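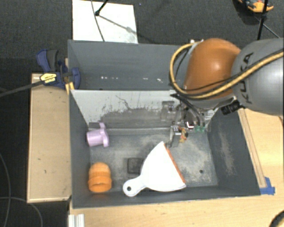 Attachment 1: Dark grey bin with sloping divider, narrower compartment at rear.

Oron Inventory Support
Ticket category: Stock locations and counts
Client: Ivero Distribution, Drokow site
Opened: 1 May 2020
Priority: High, reduced to Normal at entry 7
Status: Resolved, one item carried forward

Summary as submitted by client
Following the import of a revised location file, stock held in the rear compartments of divided bins is shown as nil in Oron. Stock in the front compartments is overstated by what appears to be the same quantity. Pick lists direct staff to the bin without naming a compartment. The morning variance report contained 2,403 lines, against a normal report of less than a page. The client requests that quantities be restored and that the cause be identified before the June stocktake.

Entry 1 — Service Desk
Ticket acknowledged. The client was asked to supply the location file used for the import, the import log, a copy of the variance report, and confirmation of whether any counts had been posted since the import. The client was advised to post no further adjustments to divided bins until a reply was received.

Entry 2 — Client
Location file and variance report attached. The import log could not be found in the usual folder. Two adjustments were posted by the early shift before the advice was received. Both relate to packing tape in aisle C and can be reversed by hand. Receiving is continuing as usual into undivided bins.

Entry 3 — Service Desk
The import log was retrieved from the server. It records 1,245 locations read and no rejected rows. The result is reported as "Completed", which is misleading in the circumstances and has been noted separately for the development team.

Divided bins are held in Oron as one parent location with two child locations. The child is identified by a suffix: .1 for the front compartment and .2 for the rear. The supplied file contains the suffix .1 against some divided bins and no suffix at all against others. No row carries the suffix .2.

Ticket passed to Application Support.

Entry 4 — Application Support
The following were checked and excluded:

User permissions. The account used for the import holds the correct role.
Scheduled jobs. The overnight recalculation ran to completion and was not the source of the change.
Handheld scanners. Scans of rear compartment labels were transmitted correctly and appear in the raw transaction table with the suffix intact.
Label printing. The Li label module prints from the location table and reproduces whatever it finds there. Labels printed before the import are correct. Labels printed afterwards should be set aside and destroyed.

The client was asked how the location file had been prepared and whether it had been opened in a spreadsheet program at any stage.

Entry 5 — Client
The file was exported from Oron, opened in a spreadsheet to correct aisle descriptions, saved and imported the same afternoon. The location codes were not edited. A second export, taken at the same time and never opened, is attached for comparison.

Entry 6 — Application Support
The two files were compared. In the unopened export every divided bin has a pair of rows, with suffixes intact. In the edited file, the compartment suffix is held in a column which the spreadsheet had formatted as a whole number. Decimal values were lost on saving. A later "remove duplicates" step, visible in the workbook properties, then discarded the second row of each pair. The few remaining .1 suffixes belong to rows that had been typed as text when the bins were first set up.

On import, Oron found no rear compartment for the affected bins, closed the missing child locations and moved their balances to the parent. This is the documented behaviour when a child location is withdrawn. A total of 60 bins were affected. No stock value was lost, as the balances moved within the same bin.

Entry 7 — Application Support
Priority reduced to Normal with the client's agreement. The following correction was proposed:

1. Client to confirm that picking from divided bins is suspended.
2. Support to take a backup of the location and balance tables.
3. Client to reverse the two aisle C adjustments.
4. Support to reopen the closed child locations from the unopened export.
5. Support to return balances to the child locations, using the last transaction before the import as the reference point.
6. Client to run the variance report and carry out a physical check of any bin still listed.

Aisle descriptions will need to be re-entered. Support recommends that this be done on the Location Maintenance screen, which accepts changes to 200 rows at a time and does not expose the suffix column.

Entry 8 — Client
Correction approved by the site office. Picking from divided bins suspended at the end of the day shift. Adjustments reversed. We would ask that the work be finished before the first receiving window, as a delivery of carton stock is expected.

Entry 9 — Application Support
Backup taken and verified. Child locations reopened. The first attempt to return balances stopped on a bin which had been assigned a new parent code during the aisle changes. The old code was restored, the step was run again from the beginning, and it completed without error.

Entry 10 — Client
Variance report run. One bin remained listed. A physical check found mailing sleeves in the rear compartment that had been received under the front compartment code some weeks earlier. This predates the import and has been corrected locally. Picking has resumed. Labels printed after the import have been destroyed and replacements printed through Li.

Entry 11 — Service Desk
Resolution recorded as follows.

Cause: compartment suffix lost when the location file was edited and saved outside Oron.
Correction: child locations and balances restored from the unopened export and transaction history.
Data loss: none identified.
Advice to client: where a location file must be edited externally, the suffix column is to be set to Text before any other change is made. Duplicate removal is not to be used on location files.

Carried forward: a request that the import stop with a warning when a file would close child locations holding stock. The request has been logged with the development team as an enhancement and remains open. The client will be notified through this ticket when a release has been assigned.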